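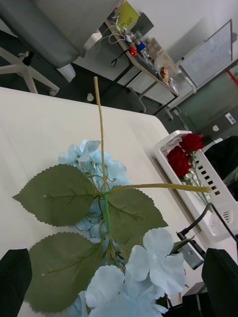
Pale blue fabric hydrangea, tan stem

Faux vs. real hydrangeas for a long head table?

marigold_bench
21 August 2025
Okay hydrangea people, I need you! My cousin's wedding is in October and I'm doing the flowers for a 30 foot head table. I've grown Endless Summer for years and I love them to pieces, but they sulk the second you cut them, and by October mine are going green and papery anyway. So I'm leaning toward faux for the base and real greenery tucked in between. Has anybody mixed the two? Did people notice?

tomasina_k
Do it!! I did this for my sister's shower and even my mother-in-law leaned in to smell one. The trick is real eucalyptus, lots of it, because the scent fools everybody. Steam the petals first, then scrunch them a little with your fingers so the heads look less round.

oldcreekflorist
Going to disagree. Real hydrangeas hold up fine if you treat them right. Fresh cut on the stems, dip the ends in alum, then float the whole head in cool water for half an hour. I did 103 stems for one event last fall and lost 2. Fabric ones always have that flat look under overhead lights.

marigold_bench
Oh I believe you, but you have a cooler and I have a garage. Here's what I'm dealing with for a surface, no linens yet. 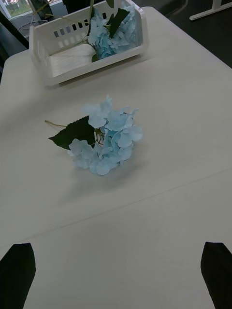

White tabletop, with the seam running across it

pennywhistle
That seam would drive me nuts. Runner right down the middle, something with a bit of weight, and you'll never think about it again. I like a loose gauze one, bunched up so it puddles between the arrangements.

oldcreekflorist
Skip the runner and use low trays. Gauze and wet floral foam are a terrible pair, ask me how I know.

pennywhistle
Faux flowers don't need wet foam though? Dry foam, gauze stays happy.

oldcreekflorist
She said real greenery. It has to drink somewhere.

tomasina_k
Water tubes! Cheap, and they hide under the leaves.

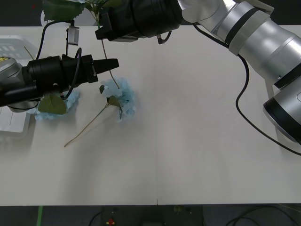

shahram_r
Color is what I'd worry about before foam or runners. Blue is the hardest one to get right in fabric, and under warm evening bulbs a soft blue can drift gray on you. Lay two blue ones down on a bare white table with their green leaves still on, like these, and look at them by daylight and again by lamplight before you buy the rest. Then hold your real greenery right up against the fabric leaves. If the greens fight, pull the fake leaves off. I've stripped them from every stem I own and never missed them.

marigold_bench
Pulling the leaves is such a good idea, I would never have dared! Testing by lamplight tonight. Water tubes are going on the list too. Still undecided on the runner.

oldcreekflorist
Trays.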